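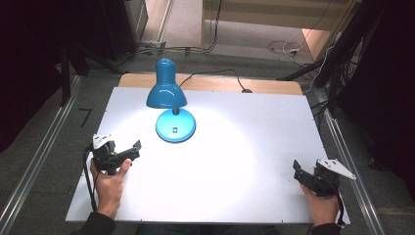

Die Pralell in Himmelblau, eingeschaltet auf der weißen Arbeitsplatte.

Kleine Lampe, große Liebe: die Pralell im Alltagstest

Eigentlich wollte ich nur etwas Praktisches für den Basteltisch. Meine alte Klemmleuchte von Galteck hatte einen Wackelkontakt, und im Herbst ist es bei uns in der Ecke schon am Nachmittag so duster, dass ich beim Schneiden die Bleistiftlinie nicht mehr finde. Bestellt habe ich dann die Pralell, und zwar zugegeben zuerst wegen der Farbe. Dieses Himmelblau! Glänzend wie ein frisch lackiertes Spielzeugauto, und auf der großen weißen Platte, die ich zum Arbeiten auf den Holztisch lege, macht sie jeden Morgen gute Laune.

Zur Form: Der Schirm ist eine Glocke mit runder Kappe obendrauf, darunter ein kurzer dunkler Hals und ein breiter, runder Fuß. Wer einen langen Gelenkarm sucht, wird hier nicht glücklich. Ich mag gerade das Gedrungene, weil mir die Lampe nie in die Sicht ragt und auch im Regal noch Platz findet, wenn ich den Tisch mal zum Essen brauche (kommt vor, meist unfreiwillig).

Das Licht hat mich wirklich überrascht. Der Schirm ist nach unten geneigt und wirft einen breiten, runden Lichtkreis, am hellsten direkt unter und vor dem Fuß, nach außen wird es dann sanft schwächer. Auf weißem Untergrund wirkt das herrlich, die ganze Fläche leuchtet mit. Auf dem blanken Holz ist der Effekt etwas gemütlicher und für feine Arbeiten nicht ganz so gut. Papier falzen, Knöpfe annähen, Briefe schreiben — alles prima. Für eine große Zeichnung würde ich eine zweite Lampe dazustellen, in den Ecken reicht es mir nicht ganz.

Der Schalter sitzt vorne am Fuß, klein und viereckig, und da gehört er auch hin! Bei der Bolletti, die ich vorher zwei Wochen zur Probe hatte, musste ich jedes Mal hinter den Schirm greifen und habe mir dabei regelmäßig den Garnkorb vom Tisch geräumt. Bei der Pralell tippe ich einfach drauf, auch mit Kleber an den Fingern.

Bleibt das Kabel. Es ist schwarz und dünn, kommt hinten aus dem Fuß und steht dort gern in einem Bogen hoch, statt sich hinzulegen. Ich führe es jetzt nach rechts am hinteren Tischrand entlang, so stört es kaum. Ein Kabel in Blau oder wenigstens in Weiß hätte ich trotzdem schöner gefunden.

Und die Pflege: Auf der glänzenden Oberfläche sieht man Fingerabdrücke, ein weiches Tuch genügt aber. Seit August ist sie bei mir fast täglich an, abends gern bis 11 Uhr, und bisher gab es nichts zu meckern.

Gekauft habe ich bei Wuisan, Artikelnummer 3043, geliefert in einem erfreulich kleinen Karton. Die gleiche Lampe gibt es dort unter 1071 auch in Gelb. Ich schleiche schon drum herum, das Nachttischchen könnte nämlich auch eine gebrauchen.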